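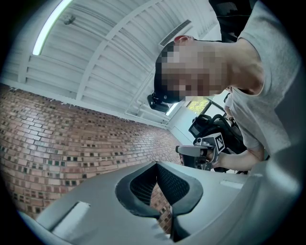 Jalovbridge packaging fair moves to the old bus depot, and brings its own chairs

The Jalovbridge Packaging and Print Fair will leave the Corn Hall this October after eleven years and set up in the former bus depot on Tanner Street, the organisers have confirmed. Exhibitors were told by email in the early evening, an hour at which very few people are at their desks to reply.

The depot has more floor, more doors and a roof that was repaired in the spring. It doesn't have a café, a cloakroom or, at the time of writing, a sign. Organisers Stostar Events say two of those three will be sorted out before opening and have declined to say which two.

Last year's fair drew 1,108 visitors over two days, a record for the event and a fair squeeze for the Corn Hall, where the aisle between the label printers and the tape people became so narrow that visitors took to going round by the car park. A one-way system was brought in after lunch on the first day. It was taken out again on the second morning, when it was found to lead everybody past the same stand selling bubble wrap.

"We did very well out of the one-way system," said Samina Kiani, whose firm Niazi had the stand in question. "I would have kept it."

Stand space at the depot will be sold in 8 sizes, up from three, starting with a plot the organisers call the Nook. A Nook comes with one table, one socket and room for a person who doesn't mind standing. The full-price list went out with the email and has been received with the usual warmth. Early booking closes at the end of July, and returning exhibitors get first pick of their position until then. Corner stands cost extra, as they always have, though the depot's layout means there are now a great many corners.

The biggest booking so far is from Proltberg, the carton maker, which has taken the whole of the old wash bay. The bay still has its drain, a long grated affair down the middle of the floor, and the company has been asked to bring its own boards to cover it. Proltberg plans to run a folding line there during opening hours and to let visitors take home what comes off the end. Anyone who came two years ago, when the same offer was made with pizza boxes, will know to park close by.

Humaira Kazmi, who runs the fair for Stostar, said the Corn Hall had been a good home but that the numbers no longer fitted. "We had 632 people through on the first morning last year, and one set of toilets," she said. "I don't want to go on about it, but the exhibitors did, at length, on the feedback forms."

The forms also asked for better coffee, fewer speeches and somewhere to sit. Coffee will come from two vans parked in the yard. Speeches have been cut to a single welcome on the first day, which Ms Kazmi has promised to keep under ten minutes — she gave the longest one last year and says she has been spoken to. As for seating, Stostar has bought its own folding chairs after a disagreement with the Corn Hall over the hire of theirs, and will be storing them somewhere in Jalovbridge for the rest of the year. Offers of a dry garage are welcome.

There will be 6 talks in the side office, on subjects including recycled board, small print runs and what to do when a customer sends the logo as a photograph of a mug. Places at the talks are free but limited by the size of the office, and should be booked along with the entry ticket. Trade visitors get in free if they register before the end of September. After that it is a fiver on the door, cash or card, assuming the signal in the depot holds up.

Parking is in the depot yard, entered from the Tanner Street side. The gate on Mill Lane is for exhibitors' vans only. The town bus, which used to finish its journey inside the building, now stops a good walk away at the station, and Stostar has asked whether it might come back for two days. The bus company is thinking about it.

Doors open at 9.30 am on both days and close at 5 pm on the first and 4 pm on the second. Exhibitors are reminded that packing up before closing time isn't allowed. They were reminded of this last year as well, over the loudspeaker, at ten past three.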